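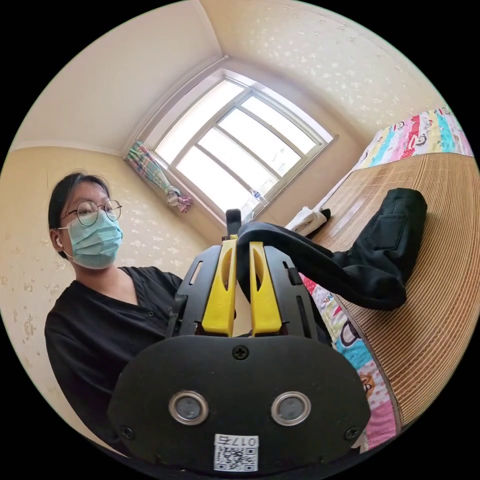
To: Residence Services mailing list
Subject: Re: Folding of trousers and dressing of beds, Eltley house

The Residence Services Office thanks all subscribers who responded to the October circular. One reply raised several points of general interest and is quoted below with the office's answers.

> Our house has received the circular on bedroom linen and clothing care.
> We would ask for clarification on two matters. First, may black trousers
> be folded on the bed, or must the table in the laundry room be used?
> Second, several of our beds have a woven mat laid over a patchwork quilt.
> The circular refers only to sheets and blankets. Should the mat be taken
> up before clothing is sorted on it?
> Linen Desk, Piltonport house

On the first matter, folding on the bed is permitted in all houses. Trousers should be laid at full length along the bed, one leg over the other, with the seams aligned. The waistband is then turned down toward the hem and the garment folded once more. Dark garments are to be kept apart from light ones, as lint from the quilts shows readily on black cloth.
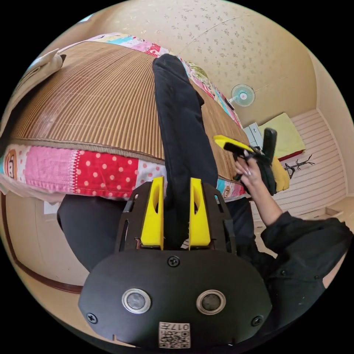
On the second matter, the mat may remain in place. A woven mat gives a firm, even surface, and creases are easier to smooth out on it than on a quilt alone. Staff are asked to check the bound border for loose threads before laying clothing across it. Garments should be lifted from the mat and not dragged, particularly where the fabric is fine.

Patchwork quilts should be straightened once folding is finished. Those with printed squares, including the children's patterns, are to be washed separately the first time. Stock sheet 587 has been amended accordingly, and copies may be requested from the Witora store.
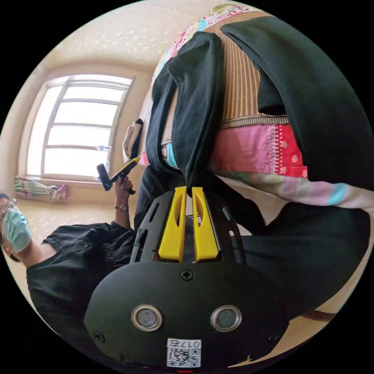
Bedding and Textiles

Layered bedding is to be taken up in order, beginning with any clothing left on top, then the mat, then the quilt. Mats with a braided or bound trim should be rolled loosely and stored flat. They must not be folded across the ribbing. Polka-dot and striped cottons may be laundered together after the first wash.

Requests for replacement mats should quote form 3401 and be sent to the Akolgo office by 1600 on the last working day of the month.

Residence Services Office, Eltley
March 2020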